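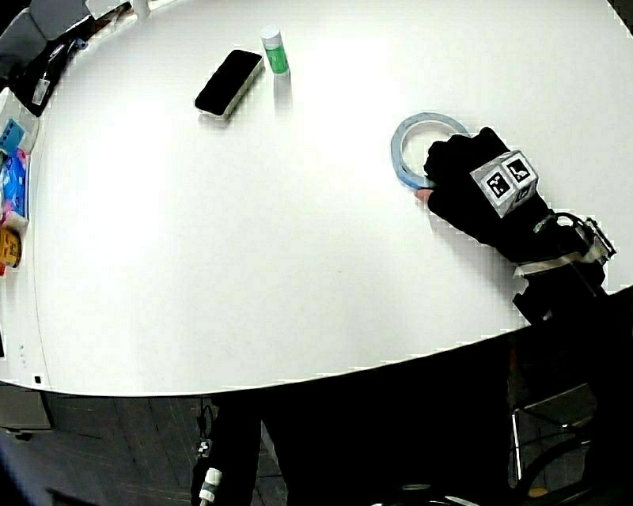 About Prisgate

Print this page | E-mail this page

Prisgate is an evening school for adults. We teach bookkeeping, basic office skills, written English and practical math to people who work during the day or who have been away from school for a long time. Classes run Monday to Thursday from six o'clock.

The school began in one rented room above the old Hoster furniture store, with a single bookkeeping class. Students asked for a writing course the next fall, and the math courses came after that. We moved to the present building on Bilitz Street when the third room we were using at Hoster was needed for storage. The name comes from the neighborhood, which was called Prisgate before it was joined to the city.

We now enroll 400 students a year. Most are between their late twenties and early fifties, and most come to us because a friend or coworker took a course here. No class has more than 25 people in it.
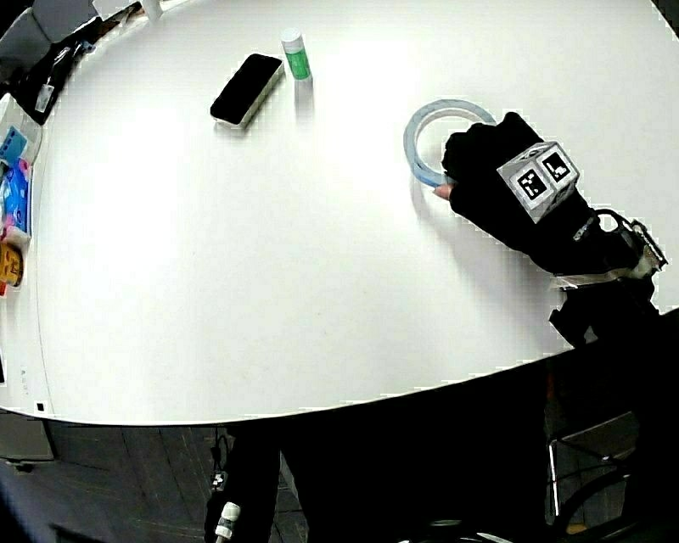 A standard course lasts one term and meets twice a week. Students may enter in August or in January. There is no entrance exam. New students sit down with a teacher for half an hour and go over some sample work, and the teacher suggests a level. If the level turns out to be wrong, you can change classes without charge until the end of the second week.

Bookkeeping students work from paper ledgers for the first month and then move to the computer. We have been asked many times to drop the ledgers. The teachers want to keep them, and so far they have.

The writing course covers letters, reports, job applications and complaints. Students bring in real papers from work or home when they can.
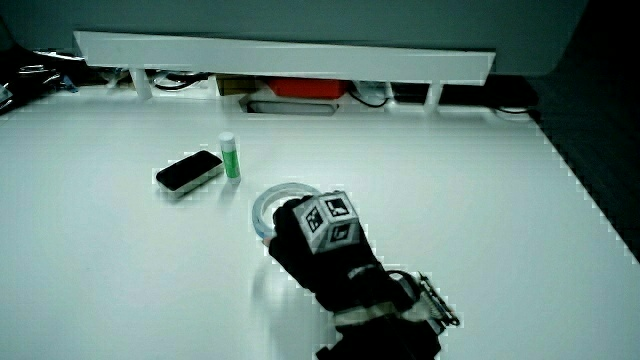

Gloved hand with a clear ring on a white tabletop.

The Ikonen Room on the second floor is our library and study room. It opens at 3 in the afternoon and stays open until the last class lets out. Current students can borrow textbooks for the whole term. Former students are welcome to use the room but may not take books home.

Fees are set each spring and posted at the front desk. They can be paid by the month. Anyone who has lost a job during the term should speak to the office before dropping a course.

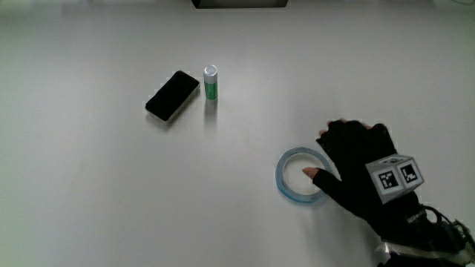
Visiting and Contact

The office is at 546 Bilitz Street, on the ground floor to the left of the stairs. Office hours are noon to eight on class days. Street parking is free after five, and the bus stops across the road.

Print this page | E-mail this page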